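July 5, 2018

Basket packing, Karkley bench. Carried on with the comparison we started in March: policy trained on the full demo set (1,937 episodes) against the one trained on the 411 we kept after filtering. Same network, same number of training steps, head view plus both wrists.

Method today was 20 trials per policy, items laid out by hand from the layout sheet, order of policies shuffled. A trial counts if every item ends up in the basket inside the time limit. Nudges to the table are allowed, regrasps are allowed, dropping something on the floor is not.

Filtered set came out ahead again. Most of the gap is in the handover from right arm to left. The full-set policy hesitates there, both grippers closing and backing off, and in 2 trials it never got out of that loop. I think it is the old Ollon demos, where the operator changed his mind partway across. Should colour-code those in the episode browser so we can pull them separately.

Soft wrappers are still the weak spot for both policies. The fingers come in too high and slide over the top.
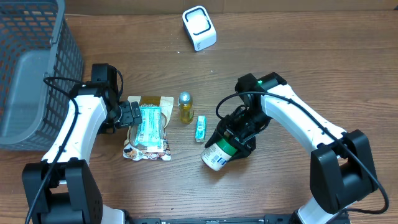 Right gripper holding the green-banded cylinder, left gripper at the edge of the snack package.

To do: rerun with the Ollon episodes removed and nothing else changed. Check the wrist calibration on the left arm before that. Send the numbers to Van der Linden once the rerun is in. Layout sheet needs a new copy, the old one is hard to read.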